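Section 11 – Before first use of the Calent cookware range

Please read this section before any item in the range is placed on a hob. It applies to stainless steel pots and pans supplied to Lostar residences, including those stored in shared kitchens.

## 11.1 Washing new items

1. Remove all card, film and adhesive labels.
2. Wash the item by hand in warm water with washing-up liquid. Use a soft sponge.
3. Rinse thoroughly and dry with a clean cloth. Water left to dry on polished steel may leave white marks.
4. If marks remain, wipe the inside with a little white vinegar, then rinse and dry again.

**Note:** Do not use bleach, wire wool or scouring powder on any part of the item.

## 11.2 Checking the handle

Handles must be checked when the item is first unpacked and at the start of each term.

1. Place the empty item on a flat, dry worktop.
2. Hold the handle and lift the item slightly.
3. Check for movement where the handle meets the body. There should be none.
4. Look for cracks, sharp edges or signs of melting.
5. If a fault is found, label the item 'Do not use' and return it to the Bakke House office.

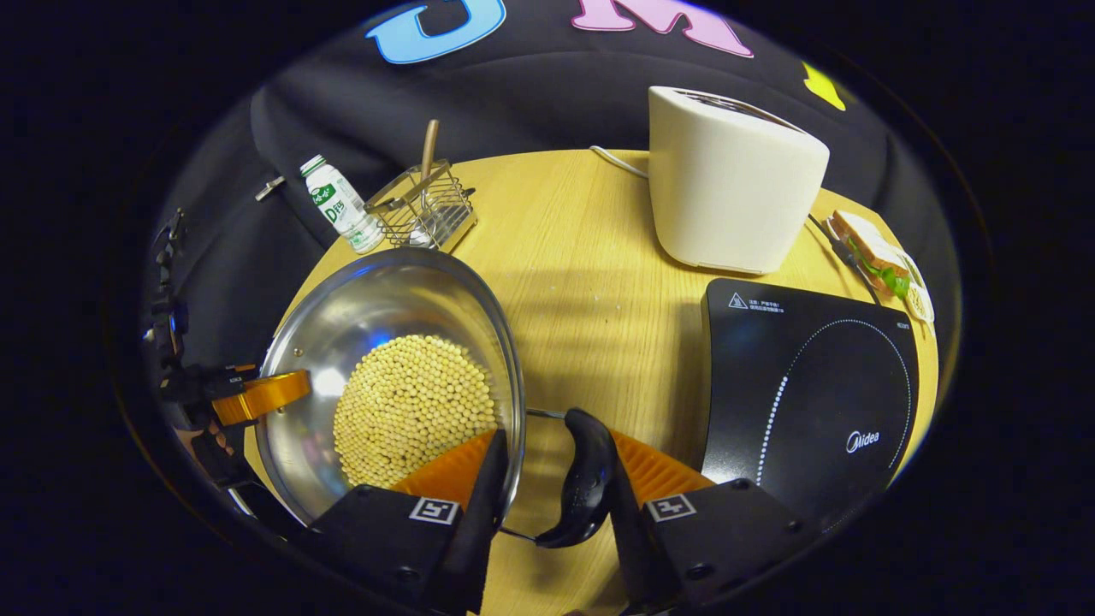 *Fig. 2. Stainless steel pot with curved black handle.*

**Caution:** Do not attempt to repair a loose handle with glue, tape or wire. Replacement handles are ordered through the office using form 932.

## 11.3 Heating for the first time

1. Pour 500 ml of cold water into the item.
2. Choose a ring no wider than the base. Flames must not reach up the sides.
3. Turn the handle inwards, away from the front of the cooker and from any other lit ring.
4. Bring the water to the boil over a medium heat, then turn off the hob.
5. Allow the item to cool fully before emptying it.

**Caution:** Handles may become hot during longer cooking. Use a dry oven glove – a damp cloth carries heat quickly and can cause a scald.

Salt should be added only once water is boiling, as undissolved grains can pit the steel. Residents using the Ako induction hobs should also read Section 2, which covers suitable bases and the pan sensor.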